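Search this site
Enter keyword
Search

Chair repair mornings to carry on at Sostgate hall

November 27, 2022

A monthly session where people bring in wobbly and worn chairs will carry on into the new year at the community hall in Sostgate, after the hall agreed to keep the back room free for it on the second Saturday of each month.

The mornings began as a one-off in the spring, when the hall's own seating was in a poor state. Several chairs had been taken out of use and stacked behind the stage, and the price of replacing them was put at £669. Thulani Le Roux, who looks after bookings, asked in the newsletter whether anyone knew how to reglue a leg. Enough people replied for a whole morning's work, and a second date was fixed before the first was over.

Since then the group has dealt with around 100 chairs, most of them from people's kitchens and dining rooms. Stools, benches and two high chairs have also come through the door. Upholstered armchairs are not accepted. Neither is anything with live woodworm.

The usual complaint is a loose leg. According to Hina Kakakhel, who runs the glue table, most chairs that rock on a level floor have nothing broken in them. The glue in one or two joints has dried out and let go, and the chair has been sat on in that state for months or years. She asks people to stop using a chair as soon as they feel it move, as a loose joint wears away and becomes harder to fix.

Slatted seats are the next most common job. A slat can work free at one end or split along the grain, and on painted chairs the damage may be hidden until the chair is turned over. White paint in particular tends to have been laid on thickly, coat over coat, and has to be scraped out of a joint before new glue will hold.

Every chair is tipped over for checking before any work is done. Owners are shown how to do this at home: lay the chair down on something soft, hold the seat steady with one hand and push each leg gently in turn. The same check is made on the feet, where a missing glide or a worn end can make a sound chair seem loose. 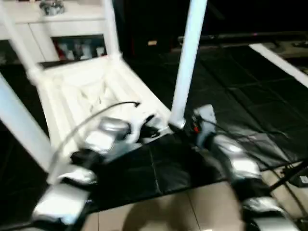 Foam mats are well worth the money for this sort of job, in the view of Pieter Mkhize, who said he had ruined the finish on a set of dining chairs by working on them on a bare tiled floor. "I turned them all upside down on the tiles and dragged them about, and every top rail was scratched," he said. He added that he would also like to see the group take on folding chairs, which it has so far turned away.

The organisers say folding chairs may be looked at again in January. The difficulty is the metal fittings, which come in many sizes and are not easy to find singly. Cele, the hardware shop on the parade, has offered to put by any odd rivets and hinge pins.

There is no charge for the work, but there is a tin for donations by the door. The money goes on glue, sandpaper, clamps and felt pads. It came to £200 over the summer, and part of that was spent on a set of longer clamps, wide enough to go round a carver chair. Before they arrived the group had been using luggage straps.

Anyone bringing a chair is asked to keep to the following:

One chair per household each month, two if they are a matching pair.
Cushions and seat pads to be left at home.
Any pieces that have come off to be brought along, however small.
Chairs to be collected by noon on the Monday, as the room is used for a playgroup on Tuesdays.

Glued chairs have to stay clamped overnight and should not be sat on for a further day. A paper label is tied to each one with the owner's name and the date it can be used again. Three chairs from the October session are still waiting to be picked up, including a child's chair with a heart cut out of the back.

Painting is not part of the service, although small touch-ups are done where a joint has been scraped. Savita Sandhu keeps part-used tins for this and would be glad of more, provided the lids still fit. White and cream are wanted most. She cannot take gloss that has formed a skin.

The hall's own chairs are now all back in use except for one, which had a split running the full length of its back leg and was taken apart for its slats. Two of those have since gone into other seats.

There will be no session in December. The next one opens at 9 in the morning on the second Saturday in January, and chairs can be left until half past eleven. People who would like to learn to do the repairs themselves are welcome to stay, and should wear clothes that can stand a bit of glue. Parking is at the side of the hall, by way of Havine Lane. The front steps are being relaid, so chairs should be brought in through the side door.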